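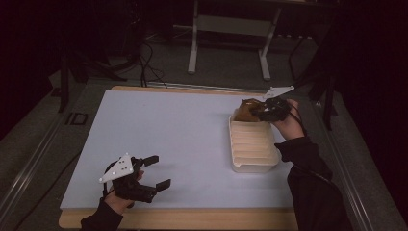 Rizwan Marikar told me the flipper was upside down for decades, and that he'd walked past it himself a hundred times before it bothered him. The flipper belongs to the Ustden plesiosaur, a long-necked sea reptile dug out of a clay pit in 1933 and bolted to a museum wall (bolted!) in a pose I can only call startled.

I'd gone in wanting to talk about necks, because who doesn't? Rizwan wanted to talk about wrists. "Everybody looks at the neck," he said. "Meanwhile the animal is flying through the water on 4 wings, and we've got one of them on backwards." His team started taking the skeleton down in January, and he's still finding old plaster where there should be bone. At least 10 of the finger bones are fakes, painted a very convincing brown. He sounded almost fond of whoever did it.

We got onto food, naturally. There's a clump of little hooks from squid arms sitting right where the stomach would've been, and he thinks it's one meal, or maybe two close together.
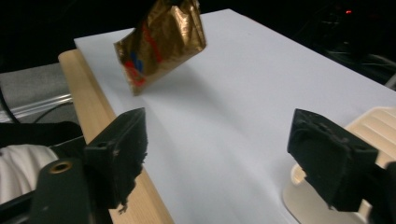 So could it lift its head up out of the water like a swan, the way it does in all the old paintings? "Not a chance. The neck was too heavy and the joints too stiff. It could bend down and sideways a bit, and that's your lot."

I admit I was crushed. I had that painting on my bedroom wall as a kid! Rizwan said he did too, and he still has it rolled up in a closet somewhere. The new mount should have the neck pointing straight ahead, a little low, with all the flippers the right way up.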